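October 19, 2024

I've been putting off the old tower for months. It came from Máté Juhász when he cleared his study, and he wanted 60 for it, which seemed fair for something with a decent case. The plan is to get it going again as a file store before November. 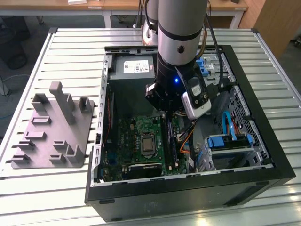 I started with the manual, or what I could find of it. Most of the links were dead. A man called Cosimo Tedesco had posted a scan on the Vereck forum, 97 pages long, and only the chapter on memory was any use to me.

Old memory is cheap if you're patient. I looked at a few sellers and ended up ordering from Matos, who list the part numbers properly. 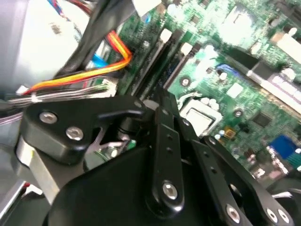
The board, with the memory slots and their white latches.

I'd read that those latches go brittle with age, so I'll press them slowly. The same goes for cable clips. I label each lead with masking tape before I unplug it and write the same number in a notebook. 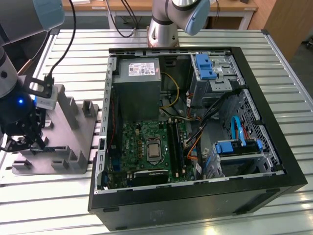 Drives are the next job. I want to copy everything off before I wipe anything, and Máté has asked for his holiday photos back, all 2673 of them.

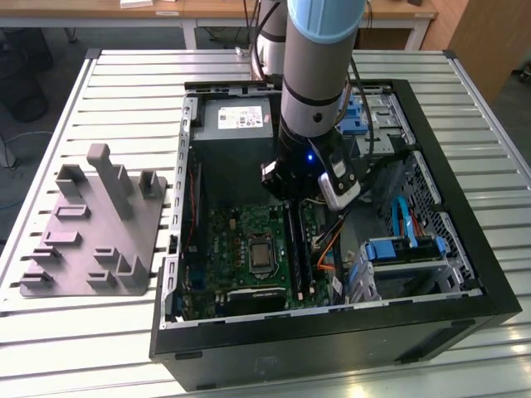

Cooling is what I keep changing my mind about. A new heatsink costs more than I'd like, and the old paste should come off first whichever one I buy. With the metal lid of the processor bare like that, it's a good time to do it. I've got a lint-free cloth and some alcohol, and fresh paste is on the shopping list.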